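# Green, Greener, Greenest: The Packaging Drawer

Mar 24, 2021

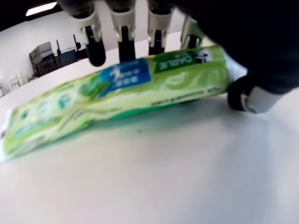 I love packaging. I always have, and this page is where I finally get to show some of it off! The collection started with one candy wrapper that I flattened inside a phone book, and it now fills 33 shallow drawers in my back room. Green is the color I keep going back to. Clear pouches show you what you're buying, and cardboard gives you nice crisp corners, but a green plastic pack can be as loud as it likes and still look fresh. The long one at the top is lime and bright green with pale swirls running over it, and then right in the middle there's a blue label with a big white "1" on it. What a number! I can't read the small characters next to it (if you can, please write to me), and I really don't mind, because that "1" would stop me in any store aisle in the world.

A few more thoughts on that pack before you go clicking off to the other drawers.

**The blue label.** Blue on green is supposed to be a hard pair to pull off. My first design teacher wouldn't let us try it until the second term. I think it works so well on this pack thanks to the white numeral, which is large enough to give your eye a place to land before it goes wandering off into the pattern.

**The swirls.** Pale green on brighter green, with some light shapes like waves mixed in. I'm a sucker for tone-on-tone printing. You could put that pattern on a shower curtain and I would buy two.

**The little round icons.** There's a row of them on a pale band along the left half, circles with darker green symbols inside. Icon rows are a whole hobby within the hobby for me. I've been copying my favorites into a sketchbook since October, and I'm up to 70 pages (yes, my hand hurts). Round ones are my favorites by a mile. Square icons always look to me like they came off a washing machine.

**The crimped end.** White, a bit creased, and very satisfying. I know most people look at the front panel and never give the seal a second glance, but try it next time you're putting the groceries away! Some crimps have fine ridges, some have wide ones, and some have that zigzag edge that never tears where you want it to. Leaving the seal white against all that green gives the pack a clean finish, like a shirt cuff.

**The shape.** Long packs are a pain to store and a joy to look at. My drawers are too short for the longest ones, so those go in on the diagonal with smaller wrappers tucked into the corners. Gayan Selvanayagam, who trades with me by mail, rolls his around cardboard tubes. He swears it keeps the print from cracking. I tried it once and spent a whole evening chasing tubes across the floor, so I'm sticking with drawers.

## If you want to start your own

Pick a color! Really, that's my whole advice. I spent years saving everything and ended up with grocery bags full of wrappers I had no feelings about. Once I settled on green it got a lot more fun, and a trip to an unfamiliar supermarket turned into a treasure hunt.

Empty packs should be rinsed in lukewarm water and hung up by one corner to dry. Skip the iron, even on low, even through a towel. (I had a gorgeous mint-colored noodle bag once. We don't talk about it.) Write where you got the pack on a slip of paper and keep the slip with it, never on the plastic itself.

## Notes and trades

The full list now stands at 3,716 entries, and I'm still typing up the handwritten cards for the oldest ones. Spares are listed at the end of each drawer's page. I'm especially looking for soft packs with big numerals on the front, any number, any language. I have a very nice orange "2" that doesn't belong in a green collection at all, and I'd happily swap it for something leafier.

Drawer pages for mint, olive and bottle green are up now. Lime is next!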